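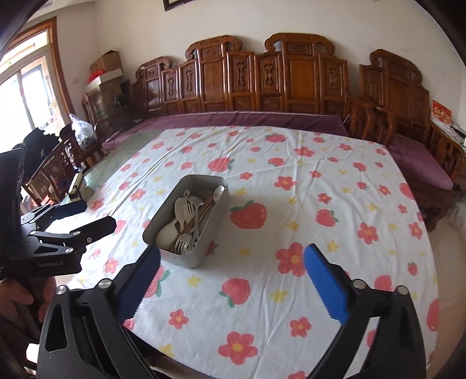 The cutlery tray at Uniyal, on its strawberries, with the long bench behind.

The 95 bus stops at the bottom of the hill at Droltthorpe and the house is at the top, a point the open day leaflet leaves you to find out for yourself. There are 101 steps. I know because Archana Mittal counted them aloud, and then told me the number again when we reached the door in case I'd missed it.

Uniyal opens to visitors in November, when any sensible house would be shut. We paid our 9 pounds to a man in the porch, Girish Sisodia, who gave us a paper ticket, tore it in half and then asked to see it. Shoes off, left in a row. I had come in the wrong socks.

What you get for your money is a lived-in house with the living left in it. No ropes, no little cards. I've been round Orkby Hall, where you shuffle past a chair at four yards while someone watches your elbows, and I much preferred it here, where the furniture is simply where the furniture is.

And it is serious furniture. The long bench runs along the back wall in dark reddish-brown wood, with a backrest tall enough to win arguments, carved all over in panels and scrolls and cut-out patterns. A purple-maroon cushion has been put on the seat, very kindly. I asked Omprakash Lodhi, who was showing people round, how on earth you dust it. "With patience," he said, and then, after a moment, "with a paintbrush."

Against all this, somebody has set out the most cheerful piece of cloth in the district. White, with strawberries on it, big red ones, and flowers, and small yellow stars of flowers in the gaps. It hadn't been ironed, which I warmed to. My grandmother would have had a word, but then my grandmother ironed tea towels.

The cutlery is what I'd really gone for, although I told Archana it was the carving. The afternoon was billed as "Household things, sorted", and I am a person who will cross a county for that. Kheri Okoth gave a short talk on how a household ends up with the cutlery it has: some bought, some given, some that came home from a picnic and never left. She said a complete matching set is a sign of either a recent wedding or a lack of visitors. Archana, who owns a complete matching set, wrote nothing down.

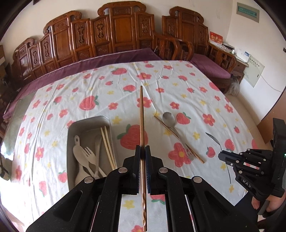 Chopsticks took up a good part of the discussion. Uniyal has them in pale wood, in a gold colour and in a rather grand copper colour with a twist to it, and the question was whether they belong in with the forks or deserve a place to themselves. I'm for keeping them separate. A man called Sepehr Kordestani was for putting everything in the one tray and feeling about for what you need, and he had a surprising amount of support.

The beige rice paddle had its admirers too. It has a hole in the handle, so it could hang on a hook, and I said so. I was told there was no hook. We moved on to spoons.

Tea came at half past three, with a biscuit each and a second if you praised the bench. The shop is a shelf. I bought a postcard of the front door, having just walked through it.

Getting there: the 95 from Rivton, then the steps. The 398 goes nearer the top but only in the mornings, and the house doesn't open until two. Bring decent socks.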